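We use cookies to remember your preferences and count visits. Accept | Manage

Pre-Session Checklist: Hand-Held Gripper, Paper Cup Task
Belmonte workshop, revised 15 May 2019
3 min read
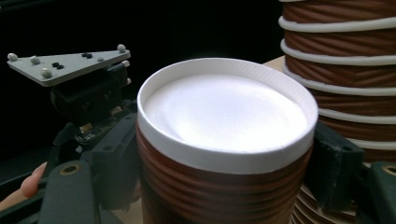

1. Tracking plate and markers

[ ] All five white markers seated on the left plate, none wobbling.
[ ] Plate tight on its bracket.

Comment: Please be gentle here, friends. Use a fingertip, and if a marker turns even a little, snug it down and redo the calibration before you show the robot anything. We lost a good part of February to one loose marker, and I would hate for anyone to go through that again.

2. Fingers and pads

[ ] Pads wiped clean and sitting square.
[ ] Fingers open and close without sticking.
[ ] Your own fingers clear of the moving parts.

Comment: Ribbed cups are kinder to work with than smooth ones, but they still crush if you squeeze like you mean it. Close until the wall just starts to give, then ease back a touch. The robot will copy your grip, heavy hand and all!

3. Exposed electronics

[ ] No drinks on the table.
[ ] Small circuit board under the bracket free of dust and paper fluff.

Comment: Yes, I know, a cup task and no coffee. The Drondow bench has a shelf for mugs, and it's only a few steps away.

4. Cups and table

[ ] Stack standing straight and not leaning toward the work area.
[ ] Dented cups taken out.

Comment: Start a fresh stack after 40 demonstrations. Rims get soft with handling, and a soft rim teaches bad habits.

5. Operator

[ ] Wrist and shoulder comfortable.
[ ] Break taken after every 12 tries.

Comment: Slow, even movements, please, and if you fumble one just mark it and carry on. Item still open from last time: the Walteo cart brake needs a new pad.

Recent items
Falico Remote Arm: Startup Checks
Walteo Cart: Brakes and Cables
Labeling Fumbled Demonstrations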